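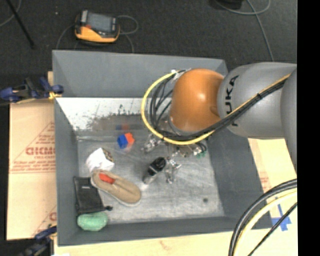 Graham Catterall asked us whether the cable guide kit would have prevented his stop at Irkton, where the arm went into a protective stop each time it reached for the far corner of the bin. We think yes, but only together with the new routing described on this page.

## Jaswood cable guide kit for bin picking arms

The kit keeps the gripper cables close to the wrist when the arm works inside a deep bin. It is made for cells where the wrist turns a lot and the walls are high.

### The fault it is made for

A free loop near the wrist must be long enough for the full turn of the last joint. If it is too long, it can catch on the bin wall or on an item. If it is too short, it pulls on the connector. At Irkton it was the second case. The signal of the gripper was lost for a moment, the controller stopped the arm, and the operator found no message except "gripper not ready". The log showed 432 such stops before the connector was opened and a bent pin was found.

Please do not clear this message again and again. A gripper that loses its signal may open and drop the item.

### In the box

- 2 swivel clamps for the wrist
- 1 strain relief plate for the connector side
- Reusable ties
- Printed routing sheet

### Before you install

1. Stop the cell, lock the main switch and wait until the air pressure is released.
2. Cut the old ties. Do not pull the cables out from under them.
3. Check the connector pins with a lamp. A bent pin must be replaced, not straightened.
4. After mounting, turn the wrist by hand speed from one end to the other and watch the loop. Leave some 50 mm free at the tightest point.

### Limits

The kit does not protect against a wrong payload setting or a collision with the bin wall. It is not for wet cells.

Questions about routing go to Rūta Laur, orders and spare clamps to Hanan Sfeir. Send the log file together with your question.

Page changed October 26, 2023: step 3 is new.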